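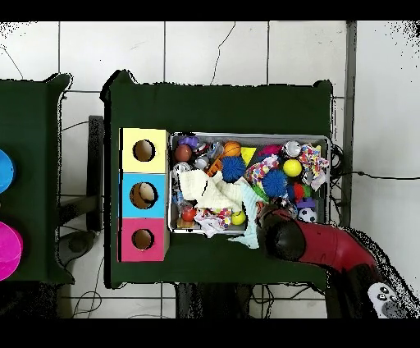 What is a sorting arm?

A sorting arm is a robot arm that picks mixed objects out of one container and places each of them in another according to kind, color or material. The term covers large factory machines as well as small arms put together at home or in a shared workshop. This article deals with the second group.

Overview

A home-built sorting arm usually stands on or beside a table. It has a base, several powered joints and a gripper with two fingers. A camera looks down at the work area, and a computer decides which object to take next. Most builders start with a kit or a used arm and make the gripper, the mount and the bins themselves.

Work area

The objects to be sorted are kept in a shallow tray. Toys are a common choice: balls, blocks, rope toys and small pieces of cloth differ in shape and stiffness, and they cost little to replace. Metal trays with a raised rim are preferred over plastic ones, which slide when the gripper touches the side.

The bins are often cardboard boxes with a round hole cut in the top. Boxes in different colors, such as yellow, blue and pink, are easy for a camera to tell apart. The size of the hole sets the difficulty of the task. With a hole 12 cm across, a tennis ball drops through even when it is released off center. A towel or washcloth is harder, as the loose end tends to stay outside the hole.

Grippers

Hard printed fingers work well on blocks but lose their hold on smooth balls. Builders often cover the fingertips with rubber sheet or bicycle tube. Cloth is normally taken by a pinch from above, and a fold gives a better hold than a flat area. Spiky rubber balls can be held at almost any angle. Large balls may be wider than the gripper opens – these are either left out of the set or rolled to the rim and pushed.

The Tukitz arm

The Tukitz is a set of building plans drawn up at the Lornberg shared workshop. The first version was finished in October and used a wooden base clamped to the table edge. It was replaced after the clamp worked loose during long runs. The second version stands on its own foot and has a wrist that turns 90 degrees to either side.

In a run at Lornberg on January 16, 2018, the arm made 100 attempts at a mixed tray and placed 51 objects in the correct box. Most of the failures involved cloth. A later change to the fingertips, taken from the Rantala gripper plans, was meant to deal with this. The Drerkham workshop keeps a separate version of the plans with a shorter forearm, intended for narrow tables.

Safety

Small arms can still pinch fingers and knock over lamps. Cables are best taped down or led behind the table. A stop button within reach of the operator is standard in the Tukitz plans – earlier builds had only a switch on the power supply.

See also

Robot gripper
Bin picking
Shared workshop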